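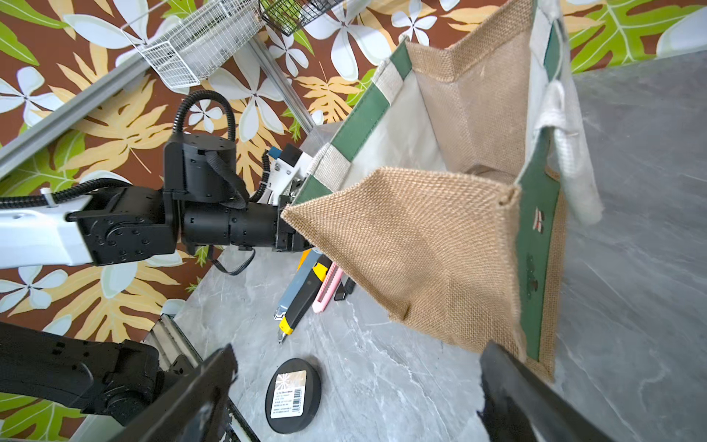 2023년 9월 11일
글 델라 콴사 (Dela Quansah)

로봇은 정리를 어떻게 배울까?

가방에 물건 넣기. 쉽죠? 여러분은 세 살쯤부터 했을 거예요. 그런데 로봇한테는 어려운 숙제예요. 진짜로요.

왜 어렵냐면, 가방은 자꾸 모양이 바뀌거든요. 상자는 딱딱해서 늘 네모. 천 가방은? 잡으면 구겨지고, 놓으면 축 처지고. 아까 본 입구가 지금은 저쪽에 가 있고. 로봇은 헷갈려요.

그래서 필요한 게 '보기'예요. 수학 문제집에 나오는 보기 문제 있잖아요. 그거랑 비슷해요. 사람이 로봇 팔을 움직여서 일을 한 번 해 보여요. 그동안 컴퓨터가 전부 적어 둬요. 카메라에 뭐가 보였는지, 팔이 얼마나 굽었는지, 집게는 언제 오므렸는지. 시작부터 끝까지, 이게 보기 하나.

하나로는 모자라요. 턱없이 모자라요. 브릴렐(Brilel) 팀은 가방 정리 하나만 가지고 보기를 하루에 50개 모아요. 보기 하나 찍는 데 6분. 중간에 쉬는 시간도 있어야 하니까 여럿이 돌아가면서 해요. 팔 아프대요.

그럼 똑같은 걸 50번 하면 될까요? 땡! 그러면 로봇이 그냥 외워 버려요. 칼이 딱 그 자리에 있을 때만 잘하는 로봇. 조금만 옮겨 놔도 허공을 집어요. 그래서 매번 조금씩 바꿔요. 가방을 돌려 놓고, 공구 자리를 섞고, 어떤 날은 아예 다른 가방으로.
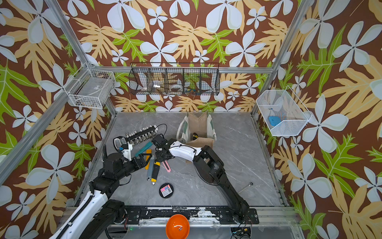

로봇 팔 두 개와 작업대. 뒤쪽에 손잡이 달린 가방이 열린 채 서 있어요.

카메라도 한 대가 아니에요. 멀리서 전체를 보는 눈이 있고, 로봇 손목에 달린 눈이 있어요. 멀리서 보면 물건이 어디 있는지 한눈에 들어와요. 대신 집게 끝이 천을 제대로 물었는지는 잘 안 보여요. 그건 손목 카메라 담당. 두 눈으로 본 걸 같은 시간에 맞춰서 저장해요. 시간이 어긋나면 그 보기는 못 써요. 아깝지만 버림.

실패한 것도 있죠. 당연히. 집다가 떨어뜨리고, 가방이 넘어지고. 이런 건 지울까요? 다 지우지는 안아요. 떨어뜨린 다음 다시 집는 장면은 아주 귀해요. 로봇도 언젠가 떨어뜨릴 테니까, 그때 어떻게 할지 배워야 하거든요.

모은 보기는 딘 모트럼(Dean Mottram) 아저씨가 하나하나 돌려 봐요. 이상한 건 빼고, 이름표를 붙여요. "공구 집기", "가방 벌리기" 이런 식으로. 그다음이 컴퓨터 차례예요. 보기를 보고 또 보면서 '이렇게 보일 땐 팔을 이렇게' 하는 규칙을 스스로 찾아요. 사람이 규칙을 한 줄씩 써 주는 게 아니고요. 여기까지가 '학습'이에요.

시험도 봐요! 한 번도 안 본 자리에 물건을 놓고, 혼자 해 보라고 시켜요. 지난 2월 시험에서는 20번 중에 14번 성공. 나머지는 대부분 가방 입구에서 걸렸대요. 그래서 입구 벌리는 보기를 더 모으는 중이에요.

집에서 해 보기
칼이나 가위는 안 돼요! 연필, 지우개, 장바구니 하나면 충분해요. 친구가 눈을 감고 로봇이 되고, 여러분은 말로만 시키는 거예요. "왼쪽으로, 조금만 더, 잡아." 해 보면 알아요. '조금만'이 얼마큼인지 말로 하기가 얼마나 어려운지요. 다 했으면 바꿔서 한번더.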